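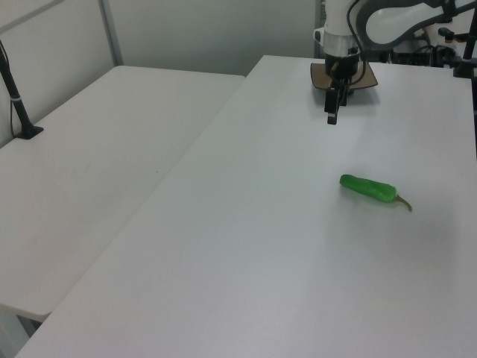 **Friday, cell 2, pepper grading trial for the Stondesthorpe pack line**

Present: Hae-won Pyo (arm), Aminu Idahosa (line lead), me in the afternoon.

Single-item picks only. One green chili on the white top, gripper starting open above and behind it, operator sets the pepper at a new angle each time. Stem direction is logged by hand for now.

- Picks attempted to date: 3000
- Clean picks: 2737
- Remainder: mostly stem-first grabs, some slips at the tapered end. Need to split these properly before the next review.

Approach speed dropped to 40 percent for the last block of 300. Fewer slips, but cycle time is now longer than a hand sorter's. Hae-won wants to keep the slow approach and recover the time on the return move. Agreed to try it.

**Staffing notes**

Aminu brought questions from the sorting crew. Writing them down as asked:

1. Who clears a jam, and does the belt stop for it? Current answer: the sorter nearest the cell, and yes. Bernadette Masson thinks this puts a second job on one person with no change in grade. She is right. Raised with Gallau, no reply yet.
2. Does the hourly target go up? Not during the trial. After that, unknown. I would not let anyone on our side say otherwise.
3. Who judges color and soft spots? Still the sorters. The arm only moves the pepper.

Two sorters spent an hour placing parts this morning. Both said standing at the table was easier on the shoulders than reaching over the belt, but the waiting was worse. One asked for a stool. Ordered.

Jam clearing needs written training before anyone on the evening shift goes near the cell. Bernadette has a draft, four pages. Asked her for one page plus the lockout steps.

**To do**

- Hae-won: return move at full speed, same slow approach
- Me: sort failures by stem direction
- Aminu: ask crew about rotation length, one hour or two
- Chase Gallau on the pay grade question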